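HELP WANTED – book sorters, Espiritu Books back room

Short term, 3 weeks, start right away. We took in the whole stock of the old Ternon Street shop and its all got to be gone through before the sale. Paperbacks, hardbacks, kids' books, glossy things with big numbers on the cover, a bit of everything.

The work – pull, wipe down, check for stickers and scuffs, shelve upright by subject. Old price labels come off if they come off clean, otherwise leave them alone.
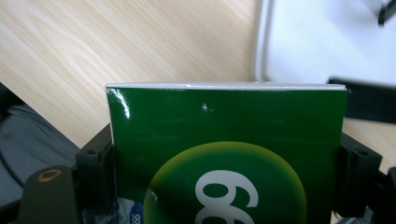 Pay is $800 for the full three weeks, $900 if you can do evenings too. Lifting involved, boxes are heavy. Must be OK with dust and able to alphabetize without singing the song out loud. No bookstore experience neccessary.

To apply – come by the counter or leave a note with your name, phone and hours you can work. No resumes please.

Posted 16 April 2026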